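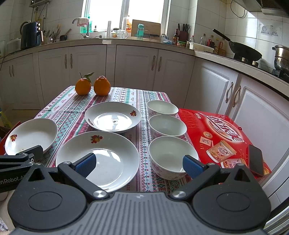 Latifa Cherkaoui nos preguntó en la primera revisión por qué comparar pinzas de mano sin brazo, si al final lo que cuenta es el brazo. Buena pregunta, la contestamos a medias. El brazo del laboratorio estaba reservado hasta mayo y la yema se puede probar antes, a mano, con el mismo agarre de dos dedos.

Informe de proyecto – comparación de yemas para pinza de dos dedos
Grupo: Houda Chraibi, Driss Alaoui, Sayaka Sugawara
Entrega: 28 de marzo de 2018

Qué queríamos saber

Si la yema azul con textura agarra mejor vajilla esmaltada que la yema lisa Irkley que usamos el semestre pasado. Nada más. Lo de las cámaras queda fuera, aunque al final algo decimos.

Montaje

Mesa de cocina, mantel de rayas, platos y cuencos blancos con dibujos de flores y fruta. Dos naranjas o similares al fondo, que no entran en las medidas. Ventana detrás del fregadero, luz de día. Elegimos cocina y no banco de laboratorio porque la loza brilla y los reflejos molestan a la cámara, y eso también interesaba.

Tareas: coger plato por el borde, coger cuenco por el borde, apilar. Cada operador con las dos pinzas por turnos. Total 300 intentos válidos, 189 con yema azul, el resto con la lisa. No está equilibrado, lo sabemos – se nos fue una tarde calibrando.

Resultados (resumen)

Plato por el borde: la azul resbala menos, sobre todo si se entra inclinado. Con la lisa hay que apretar mas y el plato gira.
Cuenco: poca diferencia. El borde es fino y manda la apertura de los dedos, no la goma.
Apilar: mal con las dos. Los dedos ocupan sitio y el segundo cuenco no asienta hasta que sueltas.

El registro salió con 3317 líneas, de las que hubo que tirar 500 por marcas de tiempo repetidas. Driss hizo el script de limpieza, va en el anexo B.

Problemas

– Los reflejos de la ventana en el fondo de los platos confunden al detector de bordes. Bajar la exposición ayuda algo.
– Con dos pinzas a la vez, una entra en la imagen de la otra y tapa justo el borde que quieres coger. Hay que acordar quién entra primero.
– El mantel con tanto dibujo tampoco ayuda a segmentar. Con un fondo liso seria otra cosa, falta probarlo.

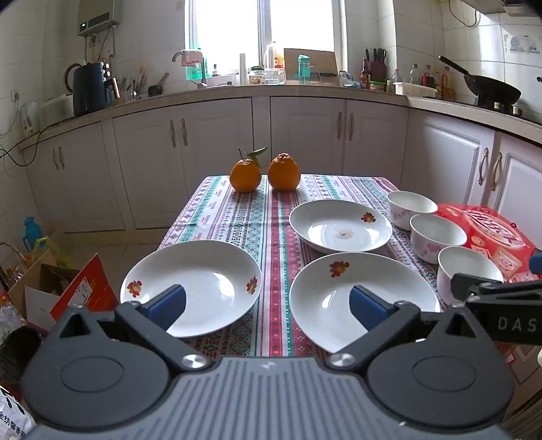

Pendiente

Repetir con el controlador Clament en el brazo, mismas tareas y mismo orden. Equilibrar los intentos. Medir fuerza de verdad, con sensor, porque ahora "apretar más" es lo que dice la mano de cada uno. Mounir Tawfik nos deja el sensor si lo pedimos con una semana.

Anexo A: hoja de intentos. Anexo B: script de limpieza.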